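How to Clean and Re-box an Old Diecast Model Lorry

I've had a good many letters and messages over the years asking how I bring second-hand models back to a state where I'm happy to put them on the shelf (or, very occasionally, part with them), so I thought it was high time I sat down with a pot of tea and wrote the whole thing out properly. It's slow work and rather soothing, and I can't think of a nicer way to spend a wet Sunday.

My example is a Skakico flatbed lorry in the livery of Lennox Haulage, which I bought at the Flaltport toy fair in June. Skakico made 1,000 of them, and mine is number 161, with its certificate still folded in the bottom of the box. It had clearly spent a long time in a smoker's house, poor thing, and there was a brown film over the cab and a great deal of fluff in the wheel arches. The box had gone soft at one end and one of the inner flaps had torn halfway across.

What you'll need

A soft make-up brush, the fluffier the better
A firmer artist's brush, about the size you'd use for watercolours
Cotton buds
Wooden cocktail sticks
Washing-up liquid and lukewarm water
Two old cotton tea towels
Acid-free tissue paper
Acid-free paste or a bookbinder's glue (please, no sticky tape!)
A plastic tub for the little bits

Step 1: Look before you touch

Give the model a good look over before you do anything at all. Check the mirrors, the exhaust stack, the aerial and any ladders or lamps, and give each one the very lightest touch with a cocktail stick to see if it wobbles. Anything loose comes off now and goes into the tub. I once sent a wing mirror down the plughole because I couldn't be bothered to do this, and finding another took me the best part of two years.

Look hard at the transfers as well. Printed lettering (what collectors call tampo) will usually put up with a gentle wash, but water-slide transfers won't thank you for it, especially if the edges have begun to lift. My Lennox lorry has printed doors and a water-slide number on the headboard, so I kept the headboard dry from start to finish.

Step 2: Dust it dry

Start at the roof of the cab and work downwards with the make-up brush, turning the model as you go. Hold it by the chassis, with your fingers underneath, and try to keep them off the paint. The firmer brush is for the grille and the wheel arches. Fluff that has wrapped itself round an axle can be teased out with a cocktail stick, though do go gently, as some of the older axles are only held in by a little plastic clip.

Step 3: Wash the parts that can be washed

Put one drop of washing-up liquid in a cup of lukewarm water. Dip a cotton bud, squeeze it nearly dry between your fingers, and roll it over the paint. Rolling is much kinder than rubbing. Change the bud as soon as it looks grubby, and don't be surprised if you get through a small mountain of them! I used 30 on the cab alone.

Go over each panel again with a bud dipped in plain water, then dab with the tea towel. Never dunk the whole model. Water gets in behind the windows and sits there, and you'll have a misty cab for weeks.

Step 4: Let it dry properly

Stand it on the second tea towel, away from the radiator and out of the sun, and leave it overnight. I know it's tempting to pop it straight back in its box, but please don't. 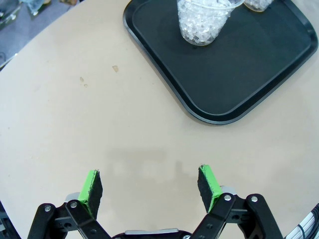
While you're waiting, you can be getting on with the box, which in my view deserves every bit as much care as the model. Brush the card off with the make-up brush (after a rinse and a dry, naturally). A clean white rubber will lift light pencil and a bit of surface grime from plain card, but keep it well clear of the printed side, where it leaves a shiny patch.

Step 5: Mend the flap

For a torn flap, put the thinnest smear of paste along both edges of the tear with a cocktail stick and bring them together. Lay a scrap of greaseproof paper over and under, then rest a book on top. My old Tronton catalogue is just the right weight. Give it an hour or so before you peek. For a soft corner, a narrow strip of acid-free paper pasted on the inside will stiffen it up nicely and won't show when the box is closed.

Magdalini Michailidis, who taught me most of what I know about paper, always tells me to use half as much paste as I think I need, and then to wipe half of that off again.

Step 6: Back in the box

Refit the mirrors and other bits from your tub. Most will push home without any glue. Wrap the model loosely in a single sheet of tissue, tucking a small twist of it behind the cab so that nothing presses on the exhaust, and slide it into its tray. The certificate goes in flat, in its own fold of tissue, underneath the tray.

Keep the box somewhere with a steady temperature. Lofts and garages are too hot in summer and too damp in winter, so mine live in the wardrobe in the spare room, much to the annoyance of anybody who comes to stay and wants to hang up a coat.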